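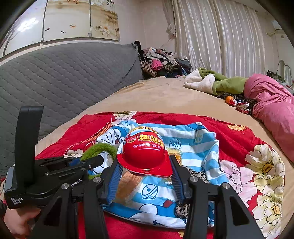 Clidisham, January

The bed has been the sorting surface for the whole bedroom job, mostly because it is the only flat area of any size and it has to be cleared before anyone can sleep. That second point works as a deadline. I started after lunch with everything from the top shelf and the chair, and the heap of clothes went to the far end against the wall to be dealt with last.

Order of work was small items first. Clothes are slow but predictable. Small items are fast and unpredictable, and each one needs a decision. The red capsule with 趣趣蛋 printed on it is typical. It has a domed top and a brim like a hard hat, and the smaller line, 含新奇玩具, says there is a novelty toy included. Mateja Krasniqi would keep the shell and discard the toy. I would do the reverse. For now it goes with the snacks, under the rule that anything with food in it leaves the bedroom the same day.

The rest of the small stuff sorts as follows. Hair ties, including the fuzzy green one, go in the Pokitz pouch on the door. Snack packets go to the kitchen. The Doraemon cloth gets washed at low temperature, inside out where there is an inside, and goes back on the shelf folded in quarters. Leopard print is a separate pile pending a ruling from its owner.

Bedding is the part I had put off. The red peony quilt is too bulky to wash with anything else in our machine, so it gets a cycle to itself and dries over 2 racks pushed together. Turn it once, halfway. The beige sheet is a normal load. The gray quilted pad stands on edge beside the bed whenever it is off the mattress – it holds a curve and leans on the bed for support, but it does creep toward the door if the floor has just been swept.

Storage is still unresolved. Onyekachi Yusuf recommends the Orkora under-bed boxes, and they would take the quilt if it were folded in thirds and then rolled. Our clearance is 135 mm at the side rail and slightly less in the middle, where the slats sag. The low box would fit at the edges and rub in the center. I may raise the legs.

The clothes took until 6 p.m. The black garment on top was the first thing back on a hanger. The pinks and browns are folded and the patterned ones are waiting for drawer space.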